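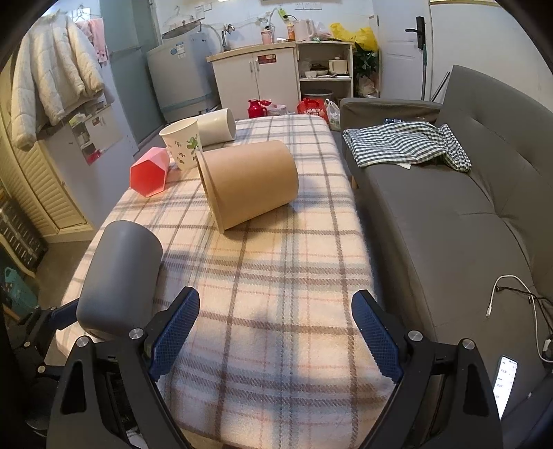 **Kosteck Tabletop Society – Members' Forum**
**Board: Crowdfunding and Publishing**
**Thread: Shipping charged after the campaign – Vrabec second printing**

**moderator_sb**
Members are reminded that the group pledge for the second printing of *Vrabec* closes at the end of April. The publisher, Imik, has advised all 2,167 backers that freight will be invoiced separately through its pledge manager once the print run is complete. The society has pledged for 40 copies. Please confirm below whether you wish to remain in the group order on those terms.
Silvia Bartoš, Forum Moderator

**harbourside_rules**
I wish to remain in the order. Deferred freight has become customary for projects of this size, and I would prefer to pay the rate that applies when the pallets leave the factory. Under the first printing, Imik absorbed an increase and then cancelled the neoprene mat to recover the cost.

**ledger_and_dice**
I respectfully disagree. A backer who commits funds without knowing the final price has not been given adequate information. The campaign page offers no estimate for Australian addresses, although it does so for Europe and North America. I request that my copy be withdrawn unless a ceiling is provided in writing.

**harbourside_rules**
The page does contain an estimate. It is in the third update, under the heading "Oceania", and is expressed per carton.

**ledger_and_dice**
I have now read the update. The figure excludes GST and delivery from the port, so my objection stands.

**tollgate**
Could the moderator clarify whether Trondis will again be the local distributor? My copy of the first printing arrived with a crushed corner, and the replacement took 3 months. I would favour collection in person if their warehouse permits it.

**moderator_sb**
Trondis has been named as distributor. I have written to them regarding collection and will post their reply in this thread. On the question of a ceiling, Imik's response was that none can be offered, but that any backer may cancel before the freight invoice is paid, less a processing fee.

**quietmeeple**
Is the fee charged per pledge or per copy? For a group order the difference is considerable.

**moderator_sb**
It is charged per pledge. Individual withdrawals from our order would therefore attract no fee, provided that the society's pledge itself is maintained and reduced before the pledge manager locks.

**ledger_and_dice**
In that case I will remain in the order for the present, and reserve the right to withdraw when the invoice is issued.

**tollgate**
One copy for me, with collection if available.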